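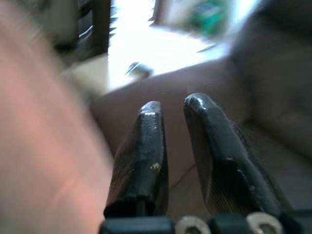 Pale patches on a brushed fabric recliner sofa - stain, fading or normal?

Posted in Furniture and Fabric Care
January 7, 2025

We bought a secondhand sofa in May from a house sale on the other side of Girulbridge. It's dark brown, brushed fabric, the kind that feels a bit like suede but isn't. The seller didn't have the paperwork and there is no care tag that I can find, either under the cushions or on the back panel.

The seats have started to look uneven. Some areas are lighter than others and the color there is more gray than brown. It's worst where people sit. I vacuumed it with the upholstery tool and the pale areas moved a little, which confused me. Then I tried a damp cloth on one arm and got a ring that took two days to go away.

What I want to know is whether the fabric is worn out or just dirty, and whether it's safe to use a rental machine on it. The local place rents one for $19 a day plus the cleaning fluid. A new sofa the same size would be at least $500 and I'd like to put that off. We have no pets. One of us eats on it.

Illum

Sounds like microfiber. Mine does that too. Just rent the machine, it'll be fine. I did my whole living room in one afternoon, including the rug.

Workow

I would not rent the machine yet. Without a tag you don't know if the fabric takes water, and you already got a ring from a damp cloth, so treat that as a warning. The codes on the tags are W for water-based cleaner, S for solvent only, WS for either one, and X for vacuum only. Look once more before you give up on the tag. On a lot of sofas it's stapled to the dust cover underneath, and on recliners it can be on the metal frame where you only see it with the footrest out.

If the pale areas moved when you vacuumed, at least part of what you're seeing is the nap. Brushed fabric has short fibers that lie one way or another depending on what last pressed on them. When they lean toward the light they look pale and when they lean away they look dark. Get a soft, dry brush, like a clean shoe brush or a baby hairbrush, and brush one whole seat cushion from back to front. Then look at it from the side you normally see it from.

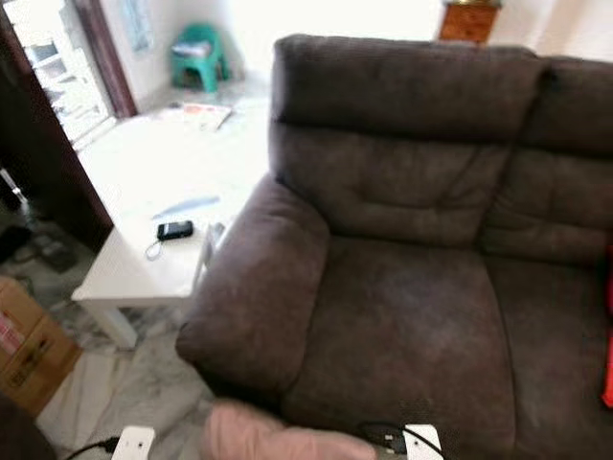 Dirt behaves differently from nap, so you can tell them apart with a little patience. Body oil and food make the fibers stick together, and the spot usually goes darker and a bit shiny. It stays the same whichever way you brush. A faded area also stays put, and you can check for it by comparing with fabric that never gets any sun, such as the strip tucked down behind the seat. What you get from nap is more like the left seat here, where the middle looks a purplish gray in the light and the edges of the same cushion stay dark brown. Look at yours by daylight and then again at night under a lamp on the other side of the room. If the patch shifts or disappears, leave it alone.

For actual dirt, if you never find the tag, this is the order I would go in:

Vacuum everything, including the creases under the headrests and the seams between the seats. Grit sits in there and gets rubbed into the fabric later.

Pick a hidden spot, low on the back or inside a seam. Dab on a little rubbing alcohol with a white cloth. Let it dry completely and check for color on the cloth.

If nothing came off, lightly mist one small dirty area with the alcohol and blot it. Work from the outside of the spot inward. Don't soak it, and keep the windows open and anything with a flame well away.

Let it dry, then brush it. It will feel stiff until you do.

Wait a day before deciding if it needs a second pass. I did 3 passes on an armrest once and the first two looked like they had done nothing until the fabric was fully dry.

On the ring you got: that is normally dirt or minerals carried to the edge of the wet area. If water turns out to be allowed, use distilled and dampen a whole panel, seam to seam, so there is no edge in the middle of it.

Shen

Agree with Workow about the brush. I'd add that seat cushions on recliners usually don't come off, so you can't flip them to even out the wear like on an ordinary couch. We swap who sits where instead. Ours has been in use for 4 years and the fabric is okay, but the padding in one seat has gone flat.

Also, whoever eats on it, put a throw down. A washable cotton one is enough.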